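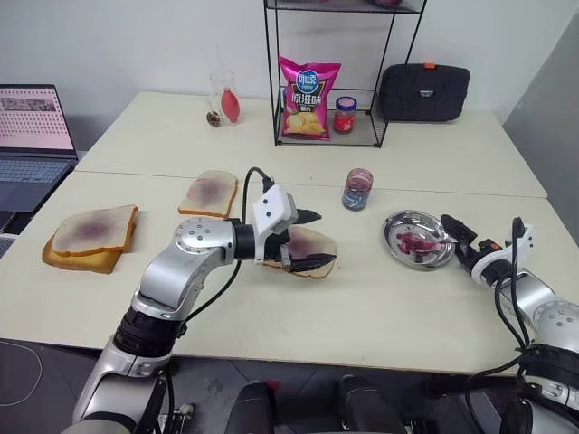
Bindu Varma says purple jam belongs on toast at any hour, and after a Monday morning at the Amham bread table I'm with her all the way!

Welcome to our jam gallery. We went through 16 loaves in March, and I'd happily do it all over again (plum for me, please, right out to the crust).

The jam table
Bread with purple jam on it, more bread in a stack, and a little open jar with a blue band. A spoon in a round metal dish does the serving, and look how good that color is against the white crumb!

For the snackers: there's a pink bag of potato chips on the wire shelf at the back, next to a small jar of red jam with a blue lid. Fredy Nina puts chips inside his jam sandwich. I tried it, salty and sweet and crunchy all at once, and I went back for another.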